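Melari Picnic Group, Monthly Meeting
Minutes, November 2019

The meeting opened with tea and a very good turnout. Minutes of the last meeting were read and passed with one fix: the hall is booked through March, with the option to go on after that.

1. Spring picnic supper
We have the lawn at Agbenyega House again, and everyone was delighted! Tickets will be capped at 100. The house will lend us tables but no linens, so cloths and napkins are ours to bring. Plekard has offered 40 folding chairs at last year's price. Agreed to accept.

2. Carrying trays and cloths
This took up most of the evening, and happily so. The group has wanted one style of tray for the supper for a long time, something that can be carried across the grass in one hand and set straight down on the table. The tall-handled kind with the wood-grain bottom and thin black rim was the clear favorite. People loved how light it looks on a white tabletop, and dark red is the color everyone wants next to it.

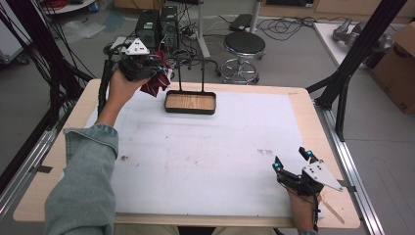
Josteson asked whether the cloth should line the tray or go over the food, as a lining would hide that nice bottom. A good talk followed. Most felt the cloth should be folded and laid on top for the walk over, then used on the table. Bread and rolls could sit on plain paper. It was also pointed out that a tall handle makes trays hard to stack, so they will need shelf space in the hall closet — the top two shelves are to be cleared before the next meeting.

Agreed: dark red cloths, hemmed at home by anyone with a sewing machine. Washing instructions to go out with the fabric. A sample tray to be tried out with a full load of jars.

3. Menu
Cold supper, as before. The bean salad is back by popular demand. Some 3 gallons of lemonade ran out early last time, so we will make more. Pie sign-up sheet is on the door.

4. Other business
The big serving spoons are still missing. Please check your kitchen drawers.

Next meeting same place, same time. Bring scissors and pins.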